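Rehema Lema has been sorting out other people's desks for 5 years, and she still keeps her own pens in a mesh cup that cost her next to nothing. She sees no reason to change it.

"People ask me what they should buy," she says. "I tell them to wait. Most houses have enough pots and cups already. You need to know what you are putting away before you go and get something to put it in."

She runs Morus, a small home organising business, mostly by herself. Kitchens make up the bulk of the work. Desks come second, and she likes them more. A kitchen can take 2 visits, but a desk is usually finished by lunch.

Her method starts with clearing the whole surface. Everything goes on the floor or on a bed, and the desk is wiped down. Then things are brought back one at a time, starting with whatever was used that morning. For most people this is a pen.

"One pen, in the cup. Then you stop and ask what you write with it, and where you sit. If you have to stand up to reach the cup, it is in the wrong place."

Her longest job so far was in August, at a house where a retired teacher had kept every pen she was ever given. There were more than 200 of them in drawers, biscuit tins and coat pockets. They tried each one on the back of an envelope. It was slow, and Lema says she would do it the same way again.

"She wanted to try them all, so we tried them all. I don't throw away anything that belongs to someone else. I hold it up and they tell me."

She is less patient about food on desks. Fruit is the usual thing, carried in from the kitchen and then forgotten behind a screen. She doesn't ban it. She asks people to keep it out in the open, away from papers.
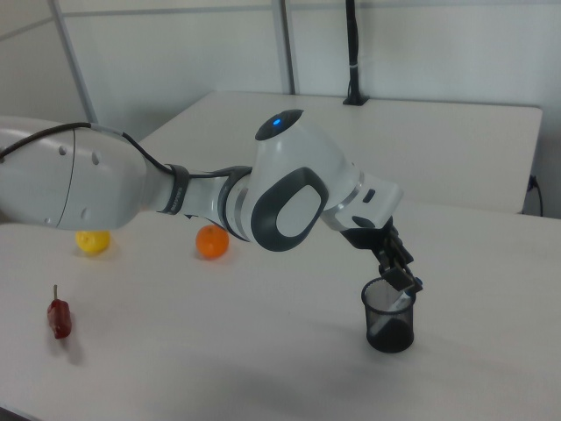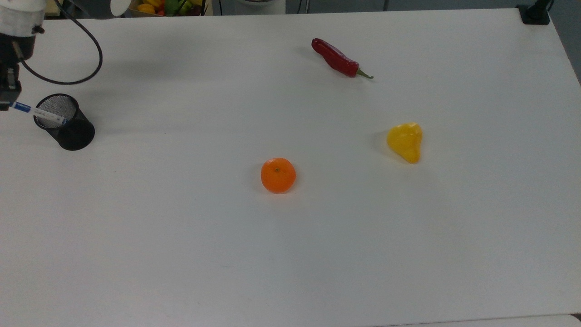 "A pen has a home and it goes back to it," she says. "With fruit you have to decide every day. Are you eating it or not? If not, take it back to the kitchen."

On cups she does have firm opinions. She prefers mesh because dust shows less and you can rinse it under the tap. She doesn't like the heavy divided organisers, which fill up with rubber bands. Anything too light tips over when the pens all lean one way.

Next year she hopes to take on a second person and try small offices. A firm called Temba has asked her to look at its post room, and she has been to see it once.

"They have three staplers and none of them has any staples," she says. "So I know where I'm starting."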